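Two handles, one box: comparing fingertips at Pimthorpe

Hollis Quintanilla tests hand-held grippers at Pimthorpe, where two finger designs, the Stemusico and the Gavadano, have been under comparison since October. We asked what separates them.

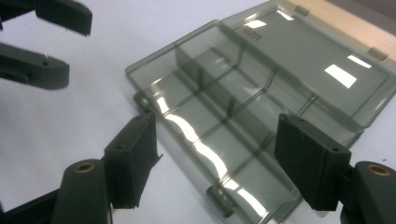
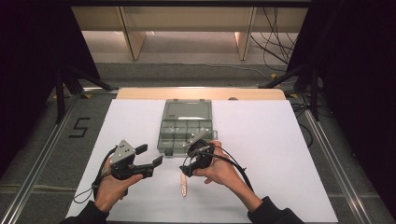

Hand-held grippers and the compartment box, from two viewpoints.

"Grip force is the easy part," Quintanilla said. "Both sets hold a rigid part well. The differences appear on thin rims and latches, where a flat pad has very little to bear on."

The log stands at 3,000 cycles. The Gavadano pads needed replacement 7 times, the Stemusico pads 17. Quintanilla attributes most of the gap to edge wear and does not consider it decisive. "A pad swap is short. Realignment afterward is what costs us."

Tinted plastic remains a problem for the wrist cameras. Glare hides the divider walls, and the Kemppainen controller loses its depth estimate. Lower exposure helped in 23 trials, at the expense of detail in the dark fingertips.

Asked which set he would order again, Quintanilla declined to choose before the cable routing is revised. "Drag on the handle still shows up in the force data."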